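The Guest Room Problem

My mother called on a Tuesday to say she'd read that people our age don't keep guest rooms anymore. I am not sure which age she meant, hers or mine. She wanted to know if I still had mine, in the voice she uses to ask if I still have my tonsils.

I do still have it. I pay for it every month, 366 days a year in a bad year, and by my own records (a calendar on the fridge) it was slept in on 18 nights of the last one. Eleven of those were Seung-woo, who came for a weekend while his floors were being done and got to know the neighbors.

I've lived in small places, and in small places guests sleep on the couch and leave by ten. Give them a door that shuts and they start buying their own cereal. Seung-woo left behind half a box of something with dried strawberries in it and a bath mat. I have asked him twice if he wants the bath mat back. He says to keep it for next time.
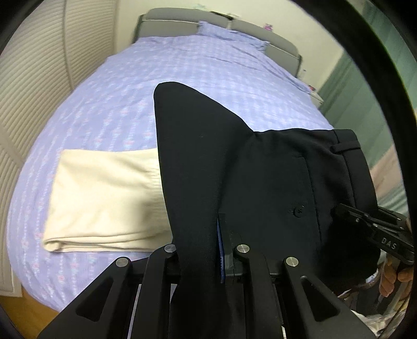

Lavender, matching pillows, no vacancies in April.

The usual advice is to make the room "work harder." I tried that. For one winter it was an office, which meant I carried a chair in there and then went and worked at the kitchen table. Before that it was going to be a place to exercise, and I bought a mat for that too. I seem to own a lot of mats.

Then there's the question of what you owe a guest. My friend Khoa Vương used to manage a small hotel called the Plarkance, 40 rooms and one working elevator, and he has strong feelings about this. A guest needs a lamp they can reach lying down, a place to put a suitcase that isn't the floor, and the Wi-Fi password written on paper. Everything else, he says, is you showing off. I had put out a little dish of soaps. He looked at the soaps for a while and asked if anybody was expected to eat them.

I moved the soaps.

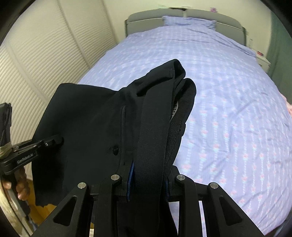

What I hadn't planned on was the packing. People will fold with great care on the way to your house and then, on the morning they go home, lose all interest in it. Seung-woo's method is to kneel on the bag. My mother's is to start the night before, finish by nine, and take it all out again at six to check that she packed it. She has missed over a dozen trains this way and blames the railroad.

She's coming next month, as it happens. That was the real reason for the call. She is 76, she would like the window side, and she'll be bringing her own pillow, so I shouldn't go to any trouble. She'd also like to know what kind of cereal I have.

I told her strawberry.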